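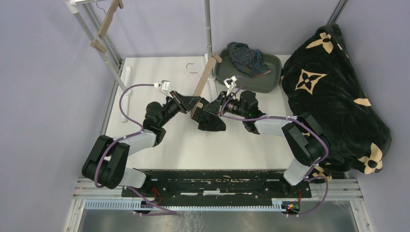
Two robot arms at a white table, with a hanger and a small striped cloth between them.

Ağca Folk Dance Ensemble
Minutes of the members' meeting, Aug 22, 2026
Place: upper hall, Murkasbridge Community Centre
In the chair: Saadet Akgül
Minutes: the secretary
Apologies were received from our accordion player and from both of the new dancers in the junior group.

1. Opening and previous minutes

Saadet opened the meeting and thanked the members for coming in the holiday period. The previous minutes were read. One correction was asked: in the item about the drum, it was written that the skin was replaced, but it was only tightened. With this correction the minutes were accepted.

2. Invitation to the winter festival in Grandavport

The ensemble has received the written invitation for the festival in January. We are offered a place in the evening program, with a performance of 30 minutes. Last time we had a shorter place in the afternoon, and several members said that the evening is a better offer, although the hall is colder at that hour and the floor is known to be slippery near the side curtain.

There was a long discussion about the program. Saadet proposed to open with the harvest suite and to finish with the wedding dances. The musicians would prefer the opposite order, as the clarinet needs to be changed between the suites and it is easier to do it early. It was also said that the shepherd dance is too long and that the audience in Grandavport did not know when to applaud. A shorter version will be tried at the next rehearsals, without the second circle.

Decided: the invitation is accepted. The order of the suites stays open until the musicians have tried both versions. Saadet will answer the organizers in writing.

3. Travel

Two possibilities were compared. With Momov we can hire one coach with driver, and the price comes to $72 for each person, return. Travelling by train is cheaper for students but the instruments and the costume trunks would have to go separately in somebody's van, and on the last tour this was the cause of a late start.

A question was asked whether parents of the junior dancers may travel in the coach. Yes, if there are free seats, and for the same price. A member remarked that the coach of Momov which we had in spring had no working heater at the back. The secretary will ask them to confirm in writing that the heating is in order.

Decided: coach with Momov, all in favour except one. Members who wish to travel by their own car should tell it to the secretary before the deposit is paid.

4. Costumes

The women's vests from the old set are in worse condition than was thought. The lining is torn under the arms and on some of them the braid has changed colour. Our seamstress has looked at them and can repair the linings, but she advises to buy new braid for the whole set, so that the colour is the same on stage. The braid will cost $157 including the delivery.

It was discussed if the aprons should be replaced in the same time. The older members are against. The aprons were woven by hand by the founders of the ensemble and should be mended as long as it is possible. Saadet agreed with this, but she asked that they are no longer washed at home in the machine. A washing instruction will be put inside the door of the costume cupboard.

The men's sashes: two are missing since the summer picnic. Please look at home.

Decided: braid to be bought. Aprons to be mended. Whoever borrows a costume writes it in the notebook, also when it is only for one evening.

5. Rehearsal room

The community centre informs us that the upper hall will get a new floor, and during the work we must rehearse in the lower hall. The lower hall has a pillar in the middle – this makes the big circle difficult but not impossible. The juniors will have no problem with it. For the adults, Saadet will prepare rehearsals with line dances and couple dances, and the circle dances will be left for when we return upstairs.

The rule about shoes was repeated: outdoor shoes stay at the entrance. The musicians may keep theirs, if they are clean.

6. Junior group

The junior group is growing and the room is noisy. The leader of the juniors asks for a second adult at each rehearsal, mainly for the first part, when the children arrive and cannot find their things. Some parents present offered to come in turns. A list was started during the meeting and it hangs beside the piano.

There was a wish from the children to dance with the adults in Grandavport in the final dance. Everybody liked this idea. The leader will choose a simple part for them, with steps which they know already.

7. Other business

The recording of the spring concert is ready. The sound is good, the picture is rather dark in the first suite. Members who want a copy should bring a memory stick to the rehearsal.

The tea urn leaks from the tap. It should be used with a bowl under it until it is repaired.

A member asked if we could learn a new dance from the coast region this winter. Saadet answered that she would gladly teach one, but after the festival. The proposal – which had been made also last year – is therefore moved to the next members' meeting.

8. Close

The next members' meeting will be held when the dates for the lower hall are known. Saadet closed the meeting and the chairs were put back.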